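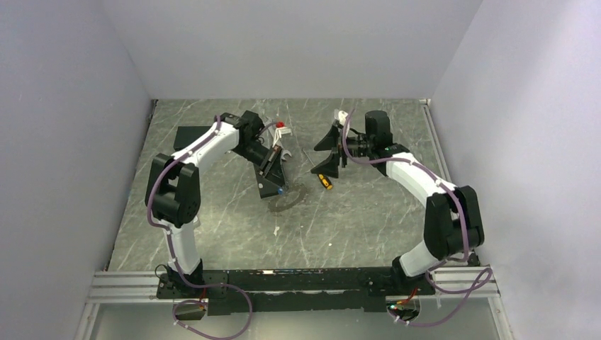
Incidencia 475 - Switch sin enlace en la oficina de Skastolmont
Estado: cerrada
Prioridad: media
Apertura: 11 de enero
Empresa: Parnard

Descripción del problema
Los puestos del fondo pierden la red cada pocos minutos. El resto de la oficina funciona. El corte afecta también a la impresora y al acceso al servidor Arkeo. El usuario ya ha reiniciado los equipos y no nota cambios.

Comprobaciones remotas
Ping a la puerta de enlace desde un puesto afectado: pérdidas en ráfagas de 4 segundos. Desde los puestos de la entrada, sin pérdidas. No hay direcciones IP duplicadas. El registro del router no muestra nada fuera de lo normal. Se pide visita.

Visita, primera parte
Se retira de la pared el switch que da servicio al fondo y se lleva a la mesa. Se cambia el latiguillo de subida - mismo resultado. Se prueba otro puerto en el router y tampoco mejora. 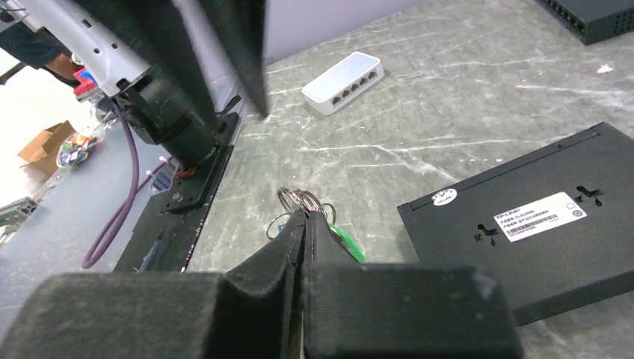 El modelo exacto hacía falta para pedir el repuesto a Cuevas y en el inventario no figuraba. Los datos se toman siempre de la etiqueta de la base, nunca de la factura. En el switch negro TP-LINK la etiqueta blanca con el código de barras queda entre las dos ranuras de colgar, con el texto en chino, así que hay que darle la vuelta al equipo y no se puede leer mientras está en la pared. Queda anotado en la ficha para la próxima vez. Las ranuras sirven además para marcar los tornillos si el repuesto trae otra separación.

Visita, segunda parte
Con el alimentador original los cortes vuelven a los 11 minutos. Con un alimentador de prueba del mismo voltaje no hay cortes en toda la mañana. Se da por averiado el alimentador - el switch se conserva. Se vuelve a colgar y se etiqueta el cable nuevo.
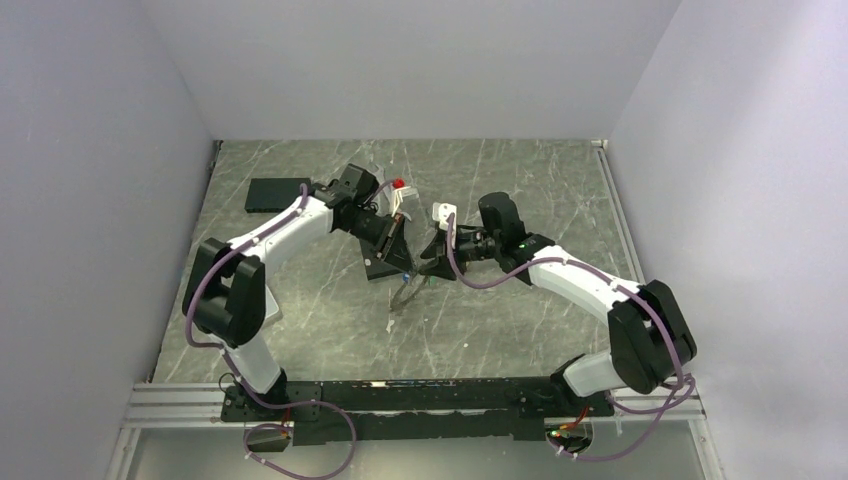

Mesa de trabajo, con una pieza blanca pequeña en el centro.

Seguimiento
El usuario confirma que no ha vuelto a perder la red. Cuevas envía el alimentador definitivo y se sustituye el de prueba.

Pendiente
Revisar en junio los demás alimentadores de la misma compra. Completar el inventario con los modelos que faltan.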